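Pluvus Tabletop Arm: six weeks of putting things in baskets

Reviewed by Iona Yule

I have wanted something else to tidy my kitchen table for most of my adult life, so when the Pluvus arm came up for review I put my hand up before anybody could get in first. It clamps to the table edge, it learns a chore from you guiding it through the motions, and the makers say it will sort small household clutter while you get on with your evening. I had it from early March, and I gave it the dullest job in the house, which is mine every night at about bedtime.

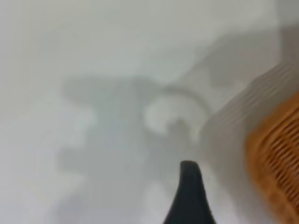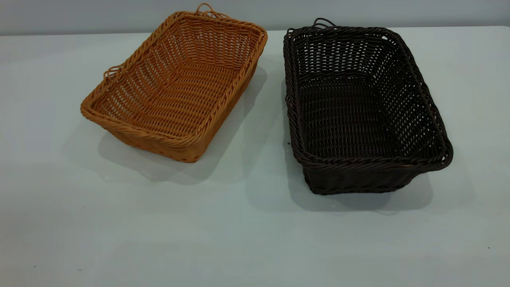
Sorting is a funny sort of chore, because you don't think of it as difficult until you try to explain it to something that has never done it. Socks, pegs, crayons, the odd battery, a spoon that has wandered: all of it has to be looked at, picked up and put somewhere sensible. I kept the rule as simple as I could, with soft things going in the tan basket and hard things in the dark one, and I was rather pleased with myself for choosing two colours so far apart. What I hadn't thought about was the little looped handles, which stand up above the rims just where a descending finger would like to be. The Pluvus caught one on its second evening and towed the whole basket a good way along the table before I got to the stop button. After that I taught it to come in from higher up, and we got on much better (I did catch myself saying sorry to it, which my husband has not let go).

Now for how well it does. Over the six weeks I gave it 337 items and it put 271 of them in the right basket without any help from me. I think that's lovely going for a machine on a kitchen table, and I also think that if a teenager did it I would be having a word. Socks are its strong suit. Pegs are fine one at a time and a misery in a heap. Anything flat, such as a playing card or a coin, it will push about with great patience until you take pity on it.

Speed is where you need to be kind. A small pile of 15 things took it over 40 minutes one night, and I could have done it while the kettle boiled. On the other hand I wasn't doing it, I was sitting down with a book, and there is a good deal to be said for that. It is quiet too, with a soft sort of hum that the dog slept through.

Setting up took me most of an afternoon. The booklet is muddled in the middle – the page on lighting comes well after you need it – and I ended up ringing Hywel Meredith, who tests the bigger Katsaros machines for a packing shop in Irkley. He told me that the shop-floor ones struggle with much the same things, only faster, and that they get round it by never letting a muddle reach the arm in the first place. Every part arrives the same way up. My kitchen table has never been like that and I don't expect it will start now.

I'd buy one if you like tinkering, or if bending and reaching over a table is hard on you and you can wait for the result. For a busy family wanting the place clear by supper I would hold off for the next model. Mine goes back in its box at the weekend, and I have asked whether I might keep it until the school holidays are over.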